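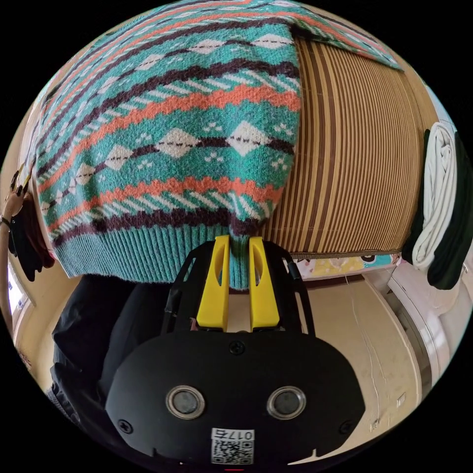
Figure 3. Knitted sweater with a ribbed teal lower band, hanging beside a slatted blind.

4.2 Adherence to topical treatment

Participants in the Prakance trial were asked to apply the study emollient twice a day to both forearms and to record each application in a paper diary. According to the diaries, they did so with a devotion rarely met in the literature. Of the 141 adults who finished the first phase, all but 10 reported missing no doses whatever, holidays and a July heatwave included. The returned tubes told a different story. Weighed at the end of the phase, nearly 44 per cent of them held more cream than the diary entries could allow.

We do not think our participants were lying, at least not in any organised way. Many diaries were filled in with one pen, in one sitting, and a good number had entries for days that had yet to happen when the book was handed in. Earlier work at the Codberg clinic found much the same with scalp lotions, and reported it with more surprise than we can manage.

Three causes came up again and again in the exit interviews. The cream was greasy and took a long time to sink in. The morning dose competed with getting dressed, and lost. And the Cison pump cap, chosen by us after some debate for its ease of use, could not be opened by anyone who had just applied cream to their hands.

Itch scores, measured on the Kushnir scale, fell in both arms of the trial. The fall was larger in those whose tubes came back light, but the groups were not formed at random and the difference should be read with care. People who use their cream may also be people who drink less, sleep more and turn the heating down.

For the second phase the diaries were dropped and tubes were weighed at every visit. Reported adherence fell sharply, and the two measures at last began to agree -- a result we count as progress, though it made for a gloomier table (Table 5).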